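From the sim desk: 681 rooms and one very tilted robot

It's been a busy December over here, and I finally have something to tell you about besides broken build scripts. Those of you who came to the Diltham open evening will remember me waving my arms about "camera tilt" for far too long. Well, we ran the big version of that experiment, and it worked better than I'd hoped!

Quick refresher if you're new to the list. Vellitis is our two-armed mobile robot, or more precisely its simulated twin, and we train it in made-up homes before it gets anywhere near a real kitchen. The idea is that it drives into a room it has never seen, finds a table, and works out where to park so both arms can reach what's on top. Parking sounds like the boring part. I promise you it's the part that has eaten my year.

Our old policy was great as long as the head camera sat exactly where we'd put it. Lean the view a few degrees and it fell to pieces. It would creep up to the table, stop too far out, and then stretch one gripper toward nothing at all. On the real robot at Tunstall the head never comes back to quite the same spot after a restart, so you can imagine how that went (our poor skirting boards).

So for this round we stopped being polite. In every training run, the simulator now picks a random roll and pitch for the camera, sometimes mild and sometimes really steep, and leaves it there for the whole run. The policy isn't told the angle. It has to figure out which way the floor goes from whatever it can see, and that includes its own arms, which we used to mask out and now leave in. That last change was a one-line edit I made late in the evening, and I'm still a bit smug about it. 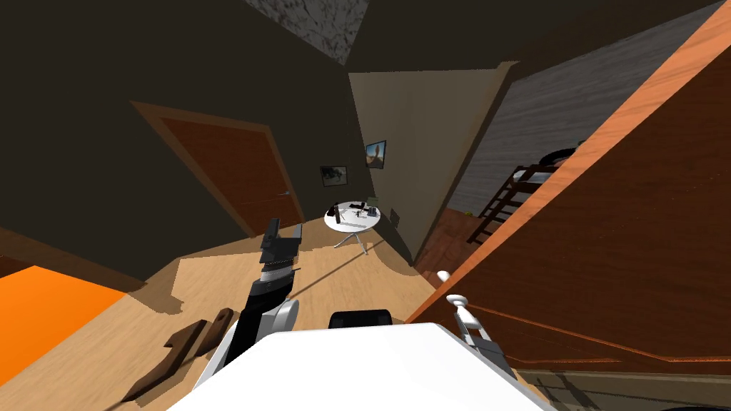 One of the steep ones: a view from Vellitis in a simulated home, with the white table it has to reach in the middle distance.

I like this one because there's so much going on that has nothing to do with the job. There's a bunk bed over on the right, pictures on the back wall, a big wooden panel right up close to one gripper. A policy that has only learned "tables are in the middle, walls go straight up" has a rough time in a room like that. And with furniture that near, swinging the base around carelessly is a good way to clip something.

Now for the numbers. We trained on 600 rooms from the Likon set and held back the other 81 for testing, which is where the 681 in the title comes from. On the held-back rooms with a level camera, old and new policies both parked within reach in 90 percent of runs, so we didn't lose anything by making life harder. With the random tilt switched on, the old one dropped to 64 percent and the new one stayed at 90. I ran the whole test again with fresh seeds before I let myself believe it, and got the same picture.

The arms turned out to matter a lot. When we masked them out again and retrained, most of the gain on the steep views went away. My best guess is that the policy uses them as a kind of plumb line — it knows how they're mounted, so if they come into view at a funny angle it can work back to how the head is leaning. I haven't proved that yet. It could also just be getting a better sense of how much space it takes up.

It still makes mistakes, of course. Small tables on a single thin leg are the worst, and I think that's because there's so little to see below the top when you're judging distance. Glossy floors trip it up too. And a couple of rooms defeat it every time, whatever the tilt, which makes me suspect the rooms themselves. I'll go and poke around in those first.

Next up is the real robot at Tunstall, with the head deliberately left wherever it lands after each restart. I'm also going to let the tilt change during a run instead of holding it still, which is closer to what happens when the base rolls over a door strip. If you've got a home scan with awkward furniture in it and you're happy to share, please send it over — the more cluttered the better!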